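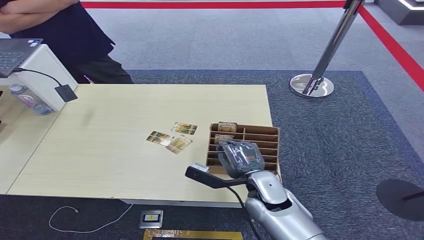 Bonjour à tous. Je commence par la question qui revient chaque septembre : que faire des manuels du semestre passé ?

Chez Brinier, le rachat se fait en ligne. L'étudiant saisit l'ISBN, voit le prix, l'accepte ou non. L'offre tient 4 jours.

(Laisser le temps de noter.)
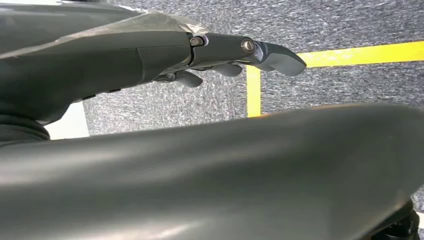 Notes de l'intervenant — service librairie, Brinier

Deuxième point, la location. L'an dernier, 2589 manuels loués pour 3000 exemplaires en stock. Le reste, surtout des éditions anciennes, est parti à l'entrepôt de Gronditz.

Rappeler les règles :
Surlignage accepté, pages manquantes refusées.
Code d'accès déjà utilisé : le livre reste louable, le prix baisse.
Retard : quatre jours de tolérance, puis facturation.

Pour le campus de Cáceres, les retours passent par Skiruvau. Le bordereau s'imprime depuis le compte — ne pas en recopier un à la main, le colis serait bloqué au tri.

Questions de la salle. Si on demande les livres numériques : pas de rachat, la licence est nominative.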